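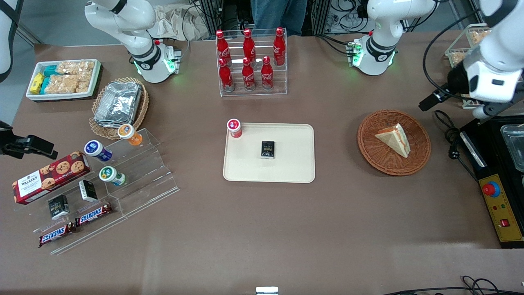 Somebody at Ludholm asked me whether the snack table really needs checking every week. Yes, it does, and I like doing it!

Vendidness snack corner, weekly check, 30/07/2026

Tabletop wiped down – OK, one sticky patch, gone now
Bottle rack steady on both tiers – OK, I gave it a good wiggle
Tray clean, corners not chipped – OK
Sandwich in the basket – please put a use-by label on these, I had to go and ask
Red stop button easy to reach – OK, keep it that way
Cables – tidy them up, they're coiled right on the tabletop
Fridge in the hall – 62 bottles left, order more by Monday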